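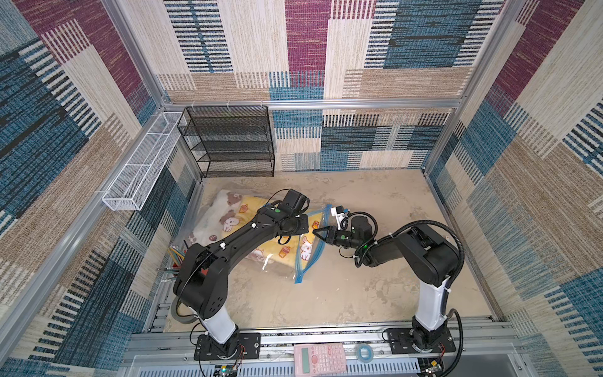

Why a Blanket Shrinks in a Bag

A folded fleece blanket takes up a lot of shelf space for something so light. Most of that space is filled with air. A vacuum storage bag is a clear plastic bag that lets you take much of the air out and keep it out.

What fleece is made of

Fleece is usually made from polyester, a kind of plastic drawn into very thin threads. The threads are knitted into cloth, and then the surface is brushed until it turns fuzzy. The fuzz holds small pockets of air. Heat moves slowly through still air, so the pockets help keep you warm under the blanket.

What pushes the bag flat

Many people say that a vacuum "sucks" a bag flat. The push comes from outside. Air has weight, and the air around us presses on everything from all directions. This is called air pressure.

When a bag is open, the air inside presses outward as hard as the air outside presses inward. Take some of the inside air away and the two are no longer equal. The outside air squeezes the plastic against the blanket until they balance again.

What the seal does

A zip-top bag has a ridge on one side and a groove on the other. Pressing them together closes the gap. One crumb or thread caught in the groove can let air back in, and the blanket slowly puffs up.

How to pack a blanket

1. Check that the blanket is fully dry. Trapped water can lead to mold.
2. Fold it a little smaller than the bag – a printed side facing out makes it easy to find later.
3. Slide it in and keep it away from the zipper.
4. Close the seal from one end to the other, then go over it again.
5. Ask an adult to remove the air with a pump or vacuum cleaner, if the bag has a valve.

Safety: plastic bags can stop a person from breathing. Never put one over your head or face, and keep them away from babies and pets.

Words to know

Polyester: a plastic often used to make thread.
Valve: a part that lets air pass one way.
Volume: the amount of space something takes up.

Text by Viorica Bratu. Checked by Lăcrămioara Lungu.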